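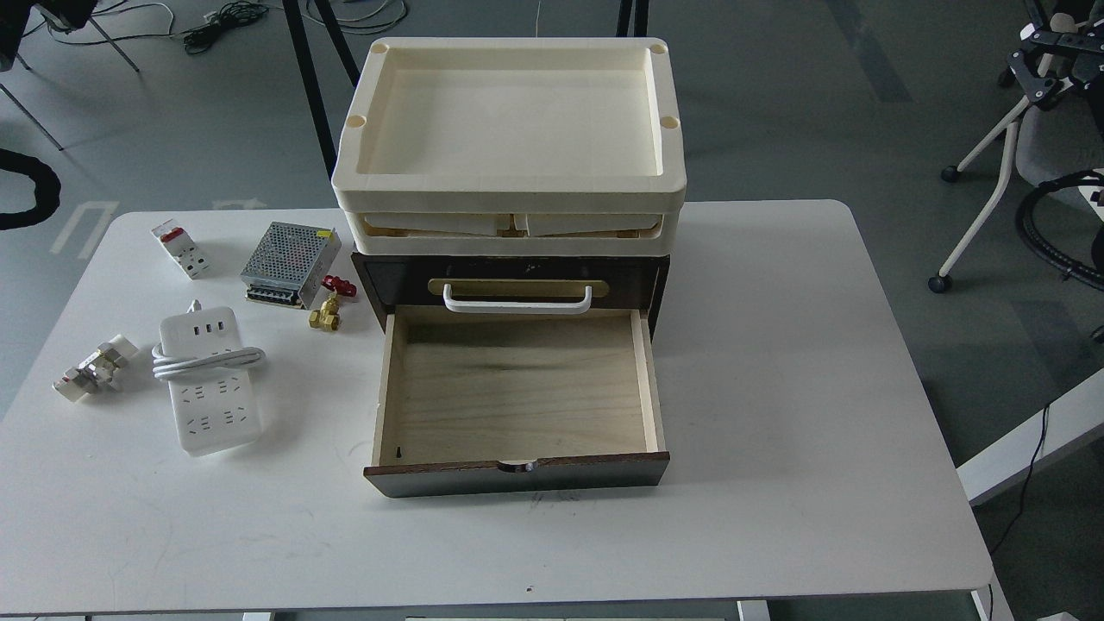 Give the odd electrical bits one home

If your house is anything like mine, there is a kitchen drawer that won't shut properly, and the thing stopping it is a plug. Or a breaker somebody bought two of. Or a valve left over from when the water heater was put in, which has been riding around among the batteries and birthday candles ever since. I've been meaning to write this page for ages, and after Marijke Timmermans wrote to ask how I keep the repair odds and ends from taking over, I finally cleared off a table and got on with it.

Start with everything out

I like a big plain table for this, a white one if you have it, as small dark things show up so nicely against it. Put your storage unit down first and then lay the parts out to one side, with a bit of space between them. Don't sort yet! Just get it all where you can see it. My lot this time was a power supply, a circuit breaker, a power strip with its cord, a plug and a valve, and that was quite enough to be going on with (I'm a great believer in doing one small batch and then having coffee).

Pull the drawer all the way open

And I mean all the way, before a single thing goes in. Run a cloth along the bottom and into the corners. Bare wood holds on to grime, and old streaks may never come out entirely, but they don't hurt anything. While you're down there, feel for screws. There is one standing up in the front left corner of my drawer, and a screw like that will catch a cord or the back of your hand every time. If you find one, see whether it's holding something together before you take it out. If it is, a dab of felt or a scrap of cork over the top will do.

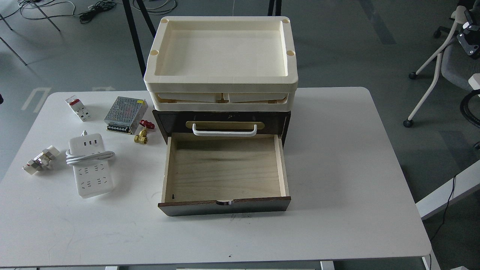 Drawer open and ready, parts waiting on the left.

What goes where

Heavy things go low. A metal power supply belongs in the drawer, laid flat, with its label facing up so you can read it without lifting it out. Please don't store one with the wires still dangling from it, and keep loose screws well away from the perforated top, or you'll be shaking them out over the sink like I did once.

Valves can share the drawer, but wrap them in a rag or an old sock first. Brass is heavy enough to dent soft wood, and a handle sticking up will jam the drawer just as you're trying to close it. Measure the tallest thing you own before you decide on a drawer at all. Huiling Zheng bought a lovely deep one for her workshop and still came up short by the thickness of a handwheel.

Breakers do well in a shallow tray, where you can see the rating at a glance. A rimmed tray on top of the cabinet is also my favorite spot for whatever is in use this week, so it doesn't wander off.

Power strips

These are the awkward ones, being long. Coil the cord in an easy loop, no tighter than it wants to go, and fasten it with a strip of cloth or a hook-and-loop tie. I don't wind the cord around the strip itself, as that bends it hard right where it comes out. If the strip is longer than your drawer, hang it on a wall hook and be done with it. Look it over first for scorch marks and cracked sockets, and if you find any, out it goes.

A word about labels

Masking tape and a pencil, that's all I use. Write what the part fits ("hall closet," "basement light") along with what it is. Carolina Barreto adds the month she put it away, and I've started doing the same, so mine will all say October before long.

Readers have asked about plug adapters with bare metal parts showing. Mine go in a small lidded box inside the drawer, away from the cords.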